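Pernar study at the halfway mark: a talk with Oluwaseun Osagie

Caught Oluwaseun Osagie between clinic and a train, so this is shorter than planned. Typed up the same evening, April 22, 2026. Sorry for the rough edges.

The subject was leg arteries. More exactly, what happens to people with narrowed leg arteries once the procedure is done and they go home. Osagie runs the follow-up arm of the Pernar study out of the Rudham clinic, and he talks fast. I missed bits.

First question, the obvious one. Why study the part after the surgery?

"Because that's where we lose them," he said. "The artery gets opened, the patient walks out, everybody shakes hands. Then they stop the pills. Or they start smoking again. Or they just don't come back, and I find out a year on that the foot is cold again."

The study has 70 patients. All had a blocked or badly narrowed artery in the thigh or behind the knee, all were treated with a balloon or a stent. Half get the usual checkups. The other half get the usual checkups plus a walking program and a phone call every two weeks from a nurse. That's it. No new drug, no new device.

I said it sounded cheap.

"It is cheap. That makes it hard to get money for, oddly. There's nothing to sell at the end."

He is careful about results. The numbers are still locked and he wouldn't be drawn, though I tried. What he would talk about was dropouts. So far 2 people have left, both from the usual care group, both moved away. He expected far more. His guess is that the phone calls make the difference in one group, and in the other it's simply that people know someone is keeping a list.

"You can't blind a phone call. So we have to be honest about that when we write it up. The person knows they're getting the call."

On to the walking. Patients are told to walk until the calf hurts, keep going a little, stop, rest, and go again. Most hate it at the start. The pain scares them, they think they're doing damage. A good part of the first visit goes on explaining the difference between the cramp they know, the one that fades when they stand still, and pain that comes at rest or at night. The second kind means pick up the phone the same day.

"I draw it for them," Osagie said. "Bad drawing of a leg. I've drawn that leg so many times. They take it home and put it on the fridge."

Does he worry about the heart side of it? Yes, more than the legs, he said. A person with bad leg arteries very often has bad arteries elsewhere, and it's the heart attack or the stroke that kills. He wants every vascular clinic to ask about chest pain and shortness of breath at every single visit, and to check blood pressure in both arms. Takes a couple minutes. Gets skipped when the waiting room is full.

We got onto statins here and I lost the thread of my notes. The gist: too many patients on a low dose, or on none, because each doctor assumes another one wrote the prescription. The surgeon thinks the family doctor did it. The family doctor is waiting for a letter from the surgeon. The letter's in a tray someplace. At Rudham they now print the drug list on one page and hand it to the patient, who carries it between offices like a passport.

"Old technology," he said. "Paper. Works fine."

Sugar came up too. Diabetics are the group he'd like to study next, on their own, since their disease tends to sit lower down, below the knee, where the vessels are small and harder to open. And they may not feel the warning pain at all. Shoes off at every visit is the rule at his clinic. Socks too. He said he once had an argument over socks that went on longer then the exam.

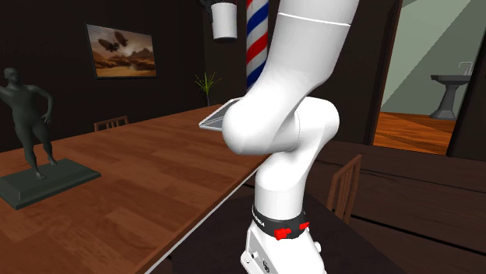

Ogundipe, reached by phone afterward, was less sure about the whole design and said 70 patients is too few to show anything on heart attacks or strokes, whatever it shows about walking distance. Ogundipe would have gone for walking distance and quality of life alone and left the rest for a bigger trial. Also thought the nurse calls should be spaced out after the first months, as people get tired of being asked.

I put the size question to Osagie by email. He agrees, mostly. The main measure is walking distance, the heart events are only being recorded. "We say so on page one of the protocol," he wrote back. He doesn't agree on the calls. Patients complain if theirs comes late.

A second site, Flurkville, joins in July. Smaller clinic, older patients, long drives to get in. They're bringing 22 people to start, which will be analyzed seperately at first. Osagie wants to see if the phone calls hold up where the nearest sidewalk is a ways off. Some of the Flurkville patients will have to do their walking in a store or up and down a driveway.

Last thing, I asked what he tells a patient who will only change one habit.

"Quit smoking. Then I ask again about the walking next time."

He had a train to catch.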